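Print this page | E-mail this to a friend

Filed under: Days Out, Factories & Open Doors

Behind the Shutters at Pitkänen: An Open Day for People Who Like Storage

I should say up front that I am the kind of person who slows down in the housewares aisle. My sister went to Lisbon for her vacation, and I took two trains and a bus to Merkby to look at how a housewares company sorts its trash bags, and I'd do it again tomorrow. So if you came to this site for beaches, sorry, scroll down, there are some beaches in the January posts.

Pitkänen opens its doors once a year. You sign up by e-mail, you get a number (I was 704, which I wrote on my hand so I wouldn't lose it) and you turn up at the side entrance on Wedel Street, where a man in a fleece checks you off and gives you a sticker. The bus from the station is the 86. It stops right across from the gate, but the stop isn't marked from the other direction, so going home I walked much farther than I needed to. If you go, cross over by the bakery and look for the pole.

They had coffee out when we came in, good strong coffee in proper mugs, and a plate of those flat cinnamon things that I can never remember the name of. I had two and then another one for the walk around. There were people of all ages. A couple in matching raincoats had come for the third year running and told me which rooms to hurry through and which ones to hang around in, and they were right about every single one.

Our guide was Gion Riedl, who has worked there since he left school and talks very fast. He started us in the molding hall, which was loud and warm and smelled like a new shower curtain. I'd expected to love it most and I didn't, really. You stand behind a yellow line and things go by. He shouted a lot of numbers at us and I caught maybe half. The one I wrote down was 1401, which is the product number of the first dish rack they ever sold, and they still make it! My grandmother had that rack. I'm almost sure of it. Hers was cream and had a corner missing where my uncle dropped a pot on it, and she refused to replace it for as long as I knew her.

After that came the color room, which was tiny, so we went in by turns. They keep little sample chips of every color they've ever used, in drawers, with the year on the back. I found the exact green of my lunchbox from elementary school and made a noise out loud. The lady in charge laughed and said people do that all day long. If you only have time for one room, I'd make it this one, but get there early, the line was out to the stairs by the time we left.

Then upstairs to what they call the sorting room, and I could have stayed there until they turned the lights off. It's where they try out how people put things away at home. There are trays and bins in different sizes, and everyday stuff to go in them, and you get to have a go yourself. Sponges, clothespins, batteries, the rolls of garbage bags that live under everybody's sink and fall over whenever you reach for the dish soap. I have strong feelings about garbage bag rolls. At home I keep mine lying down, in a shoebox, and I've always thought that was the grown-up way to do it. Gion said no, stand them up! In something low, so you can grab one by the top and see what you've got left.

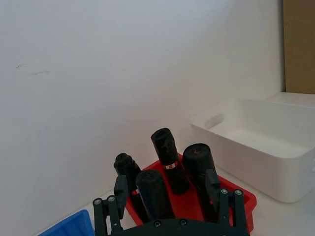 Black garbage-bag rolls in a red tray, with the big white bin beside it. Sorting room, upstairs.

I argued with him for a bit, because the rolls lean. They do, you can see a couple of them doing it. He said leaning is fine, leaning is how you know which one you used last, and I'm still not convinced by that part. But I did like the low walls on the tray. My shoebox is so deep I have to tip it out to find anything. And I noticed one of the rolls had a little red 2 written right on its flat top, and I've stolen that idea completely. I went home and did mine with a marker, numbering them by size, small kitchen bags are 1 and so on. It works even with the cupboard half dark. My husband asked what the numbers were for and then used the wrong one anyway.

A woman from our group wanted to know why you wouldn't just drop everything in a big white bin and be done with it, and I have to say I was a little on her side. Big open bins are so satisfying when they're new. Gion's view is that a big bin is for big things, or for lots of one thing, and that everybody who buys one for small stuff ends up with what he calls soup. I have soup in my hall closet. I have soup in the car. We talked about soup for quite a while and had to be moved along by the next group, who were very polite about it.

The last stop was the shop, naturally. They have a seconds shelf at the back with things that have a scuff or a color that came out wrong, and it gets picked over fast. I bought 3 trays, none of them red, which I regret. There was also a Vurum label printer on the counter that I picked up and put down four times. It was too expensive and I know myself, I'd label the cat.

A few practical things, then. The stairs to the upper floor are steep and I didn't see an elevator, so write ahead and ask if that matters to you. Leave big backpacks at the front desk or they'll send you back with them. There's a bathroom by the coffee and another one after the shop and nothing in between. Wear flat shoes. Small kids seemed to do fine upstairs and got bored in the molding hall, about as fast as I did. Bring cash for the seconds shelf, the card machine was only at the main register and that line was long.

I got home after eight with my trays under my arm and rearranged the whole cupboard under the sink before I'd taken my coat off. The bag rolls are standing up now. One has already fallen over into the dish soap, but I'm giving it a month.

Last updated: January

Print this page | E-mail this to a friend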